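New year, new passwords (sigh)

1 Jan 2019

So I spent the last week of December getting back into my Grestach account, the one I use to chat with my penpals. Somebody in there had sent 20 messages asking my friends for gift cards! Poor Sze-wing Chow nearly bought one, bless her.

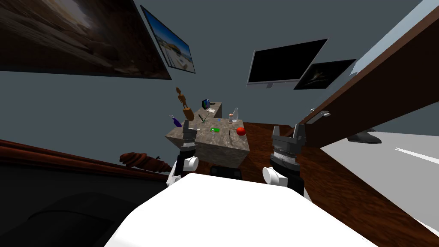
Stone-topped table, wood-grained floor.

My own silly fault. I'd used the same password since my Porham days, and it was my old street number, 1735, with my cat's name stuck on the end.

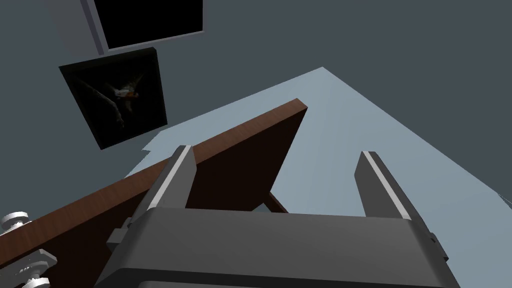

Anyway, I've now got a different one for everything, and I've turned on the code they text you when you log in (a bit annoying, but you get used to it). I also cleared out over 1000 old emails, including two from "Grillham Support" that were dodgy as.

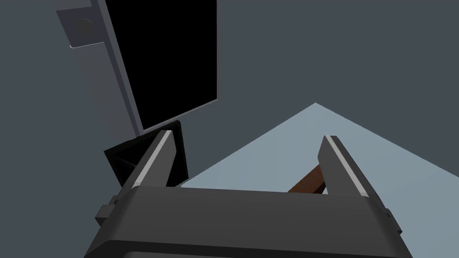
If you got anything odd from me before Christmas, please don't click it. Just delete it and drop me a line here instead. Next job is Mum's tablet, wish me luck! 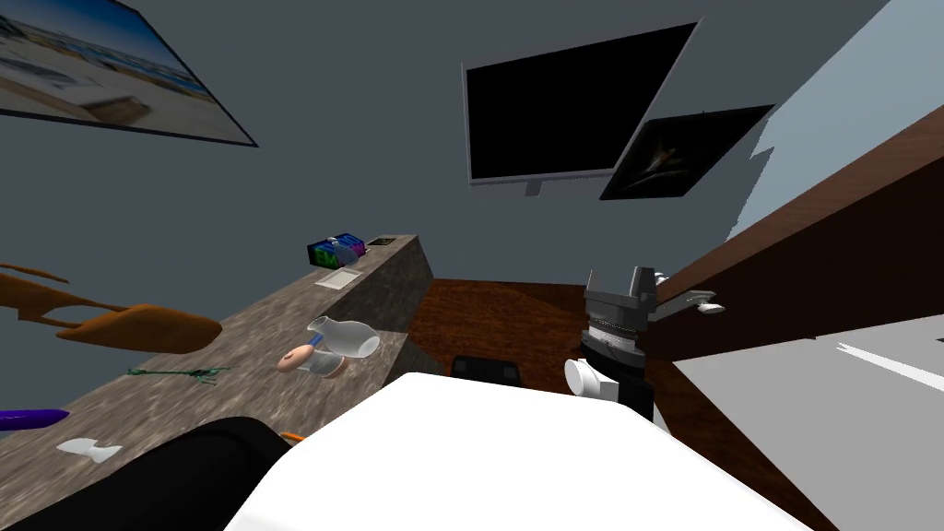

Beach picture and the telly.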